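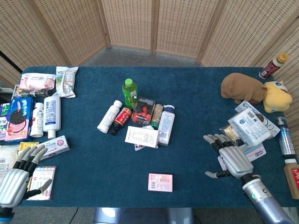

If you're pricing out a two-arm setup for sorting mixed retail goods, the first thing I'd ask you is what's going on the table. Customers usually want to start with the arms, and I get it, the arms are the fun part! But the hands and the work surface eat more of the budget than people expect, and they depend completely on your products. Think about a carpeted table with a lotion bottle lying on its side, a box of sandwich cookies standing up, a pack of wet wipes, a crinkly snack bag and a couple of plush toys, all spread out across the same surface. Every one of those wants a different grip. A suction cup will love the flat cartons and hate the plush. A plain two-finger gripper can manage a lot of it, but thin packets lying flat will drive you up the wall. That's the kind of mix the Feltmont Two-Arm Sorting Station is meant for, and this page is where I try to help you figure out what you need to buy and what can wait.

What comes in the base package

You get two arms on a shared base, a pair of multi-finger hands, the controller, one overhead camera mount and the cables. The table is extra, and so is the camera, mostly so that folks who already own good ones don't have to pay twice. We include two days of remote setup help with every station. Use them! I'd save the second day until you've run your own items for a week or so, when your questions will be a lot better.

Choosing hands

We sell the station with either the Menik five-finger hand or the Pledell two-finger gripper, and you can mix them, one on each side. My own take: if most of what you handle is boxes, go with the Pledell and put the savings into spare finger pads. If you've got bottles with pumps, soft toys, bags and little cartons all coming through together, the Menik is worth the money. It does need more care — the fingertip covers wear, and you should budget for a new set every 400 hours of running time. The Pledell pads go 600 hours between changes in our shop.

The table surface

I'm a big fan of carpet tile for this. Small bottles don't roll as far on it, boxes don't skate away when a fingertip nudges them, and a dark solid color gives the camera something plain to work against. It's cheap, too. Buy a few extra tiles while you're at it, so you can swap out one that gets lotion on it (ask me how I know).

Space and power

Plan on 18 inches of clear room behind the table and more than that on the sides, where the elbows swing out. Folding screens are fine as a visual backdrop, and I like them for keeping a busy room out of the camera's view, but they aren't safety guarding, so please price that separately. Run your cables before the base goes down for good. One standard wall circuit handles the whole station as long as you aren't sharing it with a space heater or a compressor.

What to put in the budget

Here are the lines I see left off most often:

Spare fingertip covers or pads, at least one full set
A box of test products you don't mind getting dented
Safety guarding, if people will be walking by
Staff time for teaching new items
Shipping for repairs, both directions

That test box matters more than it sounds. Our own shop kit has 43 items in it, and I'd rather you build yours from your real shelves than copy mine. Put in the awkward stuff, the shiny wrappers and the squashed cartons and whatever your packers complain about.

Lead time and add-ons

Stations with Pledell grippers usually ship sooner than the Menik ones, so if you need to be running by August, tell us up front and we'll say whether it's doable. The Birhane wheeled base is an add-on, and it can be fitted later without sending anything back to us. I'd hold off on it until you know the station is going to move between rooms.

For a quote, send your item list, a floor sketch with measurements and your target date through the contact form. Photos of your odd-shaped products help a lot, and phone pictures are fine.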